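August, day 4 in Prakdale

Up early to catch Mehwish Dogar before her weavers started. She runs the workshop behind the old grain store on Sutcliffe Road and makes bags, mostly totes and a small shoulder bag with a flap. I had written to her in the spring and she sent back a box of samples, so I knew the cloth already. I had not seen it on a loom before.

There are 20 looms in the main room and a smaller room where the leather straps are cut and stitched. Each weaver works on one pattern for a whole season. Mehwish said this keeps the edges even, and I believed her once I had held two lengths side by side. The pattern I like best is a row of small hooked diamonds in rust and cream. Her grandmother's village used it on grain sacks. She has made it smaller so that it sits properly on a bag front.

We sat down with tea and went through prices. She had written everything out by hand in a school exercise book, cloth on one page, straps and lining on the next. I copied it all down, which took most of an hour. 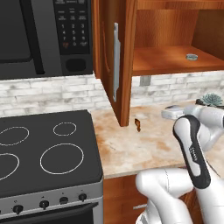 What does the weaver get for each bag?

Mehwish pays by the length of cloth, and it comes to almost a third of what she charges me. The cutting and stitching are paid separately, at a day rate. The rest goes on yarn, leather, rent and a small amount put by for the months when orders are thin.

I asked about those months. January to March are bad. Last year she kept everyone on by taking a cushion order from a hotel, plain stripes, dull work but it paid. She would sooner have bag orders spread across the year, and I said I could split mine into 3 lots. It suits me too, as I have nowhere to keep the whole lot at once.

Lunch was lentils and flatbread with the strap cutters. One of them has been there since the workshop opened and showed me how he skives the leather at the fold so the strap lies flat. He uses a short knife he made from a hacksaw blade. I tried it on an offcut and went straight through.

In the afternoon we talked about dye. The rust comes from madder and it shifts a bit from batch to batch. I said my customers would put up with that if the label told them. Mehwish was less sure – she has had bags sent back by a shop that wanted every one the same. We agreed that I would write the wording for the label and she would check it before anything is printed.

I also asked if she would think about a zip top. She doesn't like zips. She thinks they spoil the line of the flap and are the first thing to break. I have asked for one sample with a zip and one with a wooden toggle, and we will look at them together.

The Grillomier people rang while I was there, wanting to know if their order was ready. They take the big totes, 1245 of them this year, and that is the work that keeps the looms going. I can't match that. Mehwish says small orders are where she gets to try new patterns, so she is happy to have both.
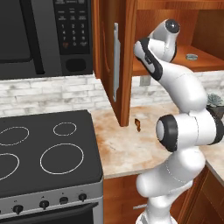
To do before I leave

Send the label wording to Mehwish.

Ask Zollport what they charge to bring in the first lot, and if the leather needs its own form.

Pay for the samples. She said to leave it until the end, but I would like it settled.

Buy a length of the rust diamond for myself, enough for a cushion.

Find out the time of the morning bus. The man at the guest house said seven, and the board at the stop says half past.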